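Farner hand-held grippers: kits, pads and what to budget for

The Farner is a hand-held two-finger gripper for recording manipulation tasks without a robot arm. An operator holds one in each hand and does the task at a table. It is sold by Rotach as a single unit, as a pair, or as a pair with a spares box. Most buyers who plan to record two-handed work take the pair with spares.
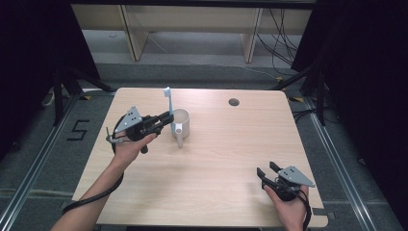 Page maintained by Natanael Lins, Rotach equipment desk
Last checked in October

What comes in the box

The pair ships with both grippers, their cables, one set of finger pads already fitted and a printed setup sheet. The spares box adds extra pads, a bag of pivot bushings, screws and the driver that fits them. Tables, stands, curtains and recording computers are not included and we don't stock them. If you need a supplier for curtains or floor rail, ask Bindu Nadar in sales, who keeps a list of firms that have delivered to our customers.

Both grippers are cabled. Plan the cable run before you order, as the standard length suits an operator standing at the table with the computer close behind. The longer cable is a special order and adds 2 weeks.

Planning the station

One station needs a table that can be reached from the front, enough clear floor for the operator to step back, and a power outlet that isn't already full. A table with a grommet hole is handy but you won't need it for the grippers themselves, whose cables run back along the operator's arms. Plain backgrounds make the footage easier to work with. Black curtains do the job and cost less than painted panels.

Mark station numbers on the floor if you'll have more than one. Tape is fine. Customers who skipped this have sent us recordings for support and could not say which station they came from.

Small household objects are the cheapest part of the budget. Mugs, toothbrushes, cups and shallow dishes cover a good range of grasps: thin and upright, round and smooth, low and flat. Buy several of each at the same time so you can replace a broken one with the same colour and shape.

Pads and wear

Finger pads are a consumable. Put them on their own line in the budget or they will come out of somebody else's. Each gripper takes two pads, one on the inside face of each finger, so a pair of grippers needs four. The rated life is 2,000 grasps per set on smooth plastic and ceramic. Rough or sharp-edged objects will shorten that.
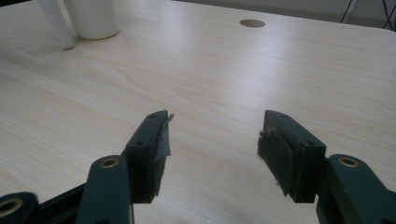 Can I keep using a pad once the top edge starts to lift?
For practice, fine. For recording, change it, and change the opposite pad at the same time so both fingers grip alike. A lifted edge can catch on thin objects and pull them off line as the fingers open.

Pads may be ordered in rubber or fabric-faced versions. Rubber holds heavier items better. Fabric-faced pads let go of light objects more cleanly, though they can fray at the lower edge and should be trimmed or replaced when they do. The two types share the same mounting, so you can switch without buying new fingers. 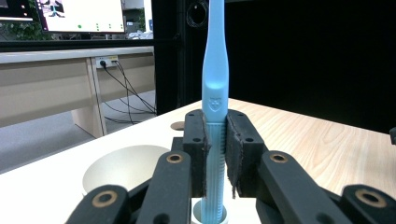
Ilze Dambrauskienė, who handles returns and repairs, asks customers to test on their thinnest object before placing a bulk pad order. The fingers need to close evenly on it along the length of the pad. A toothbrush makes a good check: held upright by the ribbed part of the handle, it leaves only its own width between the pads, and any gap on one side will be easy to spot. If you do see a gap, loosen the pad screws, close the fingers and tighten again. Send her a photo if it's still there.

Ordering codes

Farner single — R-F1
Farner pair — R-F2
Farner pair with spares box — R-F2S
Pad set, rubber — R-P553
Pad set, fabric-faced — R-P553F
Bushing bag — R-B9

Quotes are valid for 9 weeks. Orders placed through Pondura go out from the same warehouse but are invoiced by them, so send warranty questions there first.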